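Coaching Badge, Unit 6: The Table Tennis Serve
Notes for the Drutcombe evening group, 21st June

Right, last time we ran out of light and I gabbled through the return, so I promise to go slower tonight! We're on the serve now, my favourite bit of the game and the bit club players practise least (I include myself, before Jadwiga Wasilewska says it for me).

Start with the toss. Flat open palm, ball resting on it, and throw it up nearly straight, at least 16 cm. Beginners nearly always chuck it back towards themselves and then have to chase it with the bat. Get them to toss and catch 14 times before they hit anything. Dull, yes, but it works wonders.

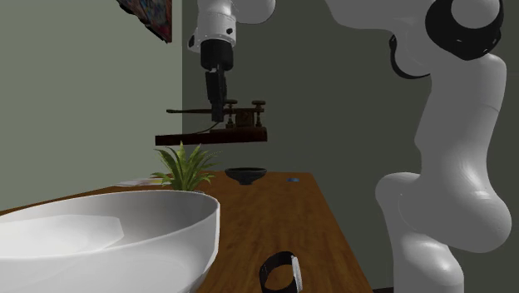 Should I teach spin or placement first?

Placement, every time. A plain serve that lands short on the backhand side will trouble most beginners, and a spinny one that floats up high in the middle gets walloped. Once they can hit the same spot 6 times running, let them start brushing under the ball.

Now backspin. Tilt the bat back, loosen the grip so it's mostly thumb and first finger, and brush the bottom of the ball as thinly as you dare. The first bounce should be on your own side, not too near the end line if you want it short. I had a junior at the Lustov camp who hit it beautifully but far too hard, and we only fixed it by getting her to serve with her elbow tucked in.

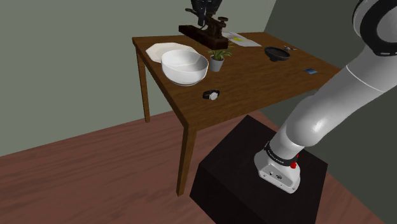
The wrist is where most people come unstuck. They lock it and swing from the shoulder, and the whole thing goes stiff and slow. What you want is a small, quick flick at the last moment. I tell my lot to think of someone working an old telegraph key, like the dark one with the round flat knob on it: little movement, very crisp, and the arm stays quiet. Try it without a ball first, then with one, then with your eyes on the far corner.

For next time, please serve 100 balls, half short and half long, and jot down how many went where you meant them to. Bring a bat and some water.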